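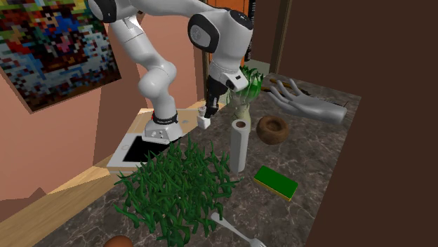
Simulated counter cell, arm over a small white cup.

Drasodora Counter Set, data card
Updated 10/04/2020

Purpose: rendered episodes used by Renness to size an equipment order before any hardware is bought. Contains 125 episodes across 2 counter layouts.

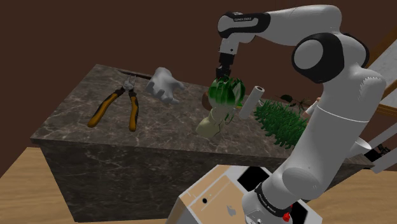 Budget lines are kept per station. Each station covers one arm, one parallel gripper, a mount and a counter block. Spare fingers are a separate line - order 3 pairs per arm. Prop costs are low, but the mix matters: pliers, a potted plant and a white cylinder on one marble top need different opening widths, so check gripper stroke before asking for quotes.

Not covered: freight, floor anchors, operator training.
Lead time used in the plan: 40 days.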